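Wall Panels and Worktops: Cleaning, Joints and Small Repairs

Notes by Aslak Torvik

Smooth white panels are easy to wipe and slow to stain, but the joints between them collect grease, soap and dust. Most of the work in keeping a panel wall in order is at the joints and along the line where the wall meets the counter.

Routine cleaning

Use warm water with a few drops of dish soap. Wring the cloth until it no longer drips. Wipe from the bottom up, then rinse from the top down with a second cloth. Dirty water running down a dry panel leaves tracks that are harder to remove than the original dirt.

Do not use scouring powder, steel wool or the green side of a sponge. Fine scratches do not show at first, but they hold dirt and the surface turns gray in patches. Melamine foam is also an abrasive. Keep it for single marks and press lightly.

Grease near a stove: mix one tablespoon of baking soda into a cup of water, apply with a soft cloth, leave for 3 minutes, rinse twice. Never mix bleach with vinegar or ammonia.

Joints

Run a soft toothbrush along each joint once a month. Work in one direction and wipe the brush often. If the dirt is packed in, lay a damp cloth over the joint for a few minutes before brushing. A knife or a screwdriver will chip the panel edge.

Check that the joint is closed by shining a flashlight along the wall at a low angle. A raised edge throws a shadow. Mark it with painter's tape and check again in February, when heated rooms tend to be driest and panels are at their narrowest. A joint that opens in winter and closes in summer should be filled with a flexible sealant. Hard filler will crack.
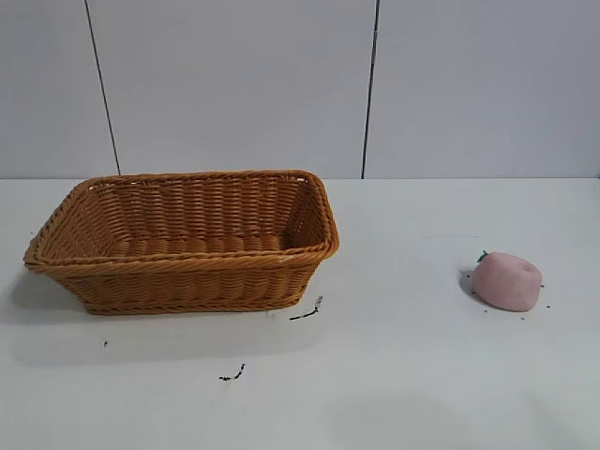

White tabletop against a panel wall, with two dark joint lines.

Sealing the seam at the counter

1. Cut out the old bead with a plastic scraper and remove all residue.
2. Wipe both surfaces with rubbing alcohol after spot testing. Let dry.
3. Tape above and below the seam, leaving a gap of 3 mm.
4. Apply the sealant in one pass, smooth it with a wet finger or a shaping tool, and pull the tape before a skin forms.
5. Keep water off for the curing time given on the tube.

White sealant yellows faster than the panel does. A pale gray bead hides this better. Janaka Wickramasinghe, who fitted the panels in the Motelmont workshop, uses clear sealant on short runs and gray on anything over 51 inches.

Stains on white tops

Coffee and tea: baking soda paste, ten minutes, rinse.
Ballpoint ink: rubbing alcohol on a cotton swab, working from the outside of the mark inward.
Candle wax: harden with ice in a plastic bag, lift with a plastic card.
Rust rings from cans: lemon juice, five minutes at most, rinse well. Not for natural stone.

Test every cleaner on a hidden spot first. Felt pads under baskets, trays and small appliances prevent most scuffs. Replace the pads when grit is stuck in them.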